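The spare room in Flaverdale had been a home gym for 46 days when Tsegereda Alemneh gave up on it. She had gone to the trails instead, and the room filled with boxes.

She is one of many. Acheampong, a secondhand dealer in Zonurberg, took in 114 pieces of home exercise gear last December. Most came from people who now walk, swim or do nothing much.

Alemneh walks before 7 a.m. and carries water and a sandwich. Her shoes cost more than she wanted to spend. She plans to keep going through winter.

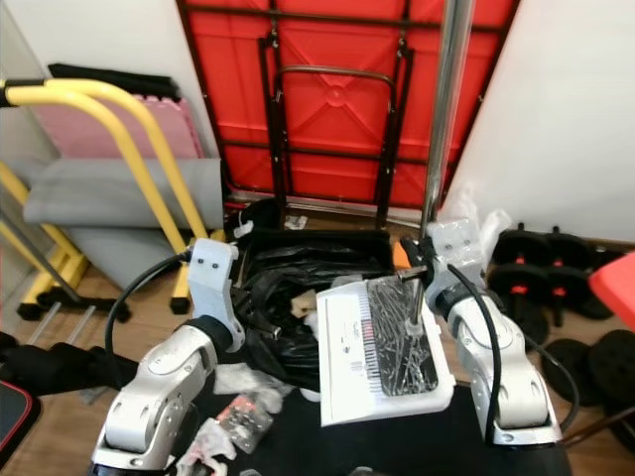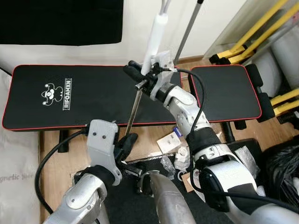
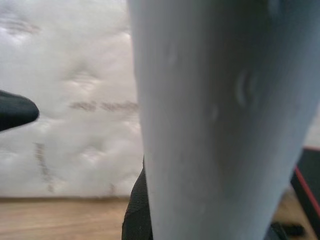
Center: a workout bench with red piped edging.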